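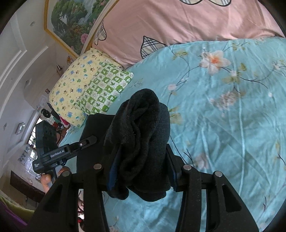

Week 2: black knitted cloth over a turquoise floral sheet.

Labour Markets and Restructuring
Notes for the July 24, 2018 lecture

Okay, redundancy versus dismissal. I know the reading was long, so I'll stick to the bits I'd like you to have in your heads before the tutorial.

A job is redundant when the employer doesn't need that role done any more. The person may be brilliant at it! Dismissal is about the person. Mix the two up in your essay and I'll be circling it in green pen (ask last year's group).

Our case is Wustach, the homewares maker with the plant at Pearce. It had 83 people on the floor when the board moved cutting and sewing to a supplier in India. The first announcement said 60 jobs would go. After talks with staff it came down to 40, with the others shifted to the Plullalgate warehouse, mostly on fewer hours. So was that a win? Aurelio Mendoza, in your reader, says yes, as people kept an income. Andor Mészáros reckons the first number was padded so the second would look generous. I lean towards Mészáros, but I've changed my mind on this before and you're welcome to argue with me.

Look closely at the hours. A worker who drops from full time to three days still counts as employed in the headline figures, and that's what we call underemployment. It's where a lot of the pain in this case is hiding, and the press coverage skipped right over it.

Also look at notice. Long-serving staff got more weeks than the casuals, who got almost none. Have a think about who the casuals were and what work they did.

For the tutorial, read Mendoza up to the section on retraining and bring one page on whether the warehouse offer was fair. Handwriting is fine if I can read it. The longer essay isn't due until October, so please don't panic about that yet.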